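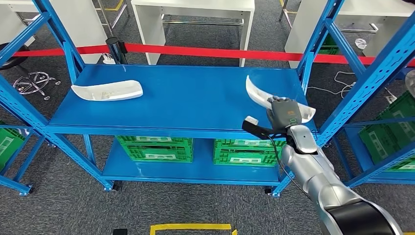 Re: Clestent hand, trial kit, shelf picking

On 19th March a list member wrote:
> Has anyone run the Clestent hand on curved plastic parts?
> Valtex quote 600 cycles between finger checks. We are
> looking at the kit with the wrist sensor.

We have it on trial now, picking white curved shells from the upper shelf of a blue rack. Out of 400 picks, 394 held. The six failures were all parts lying on their side at a steep angle to the front edge. Gripping by the rim works better than gripping across the middle.

Two points on the kit. The sensor cable needs a generous loop at the wrist, so allow for it when planning reach. The Flultent driver stops at 92 per cent of rated closing force unless you change the default.

Not yet tried: picking from crates. That is down for June.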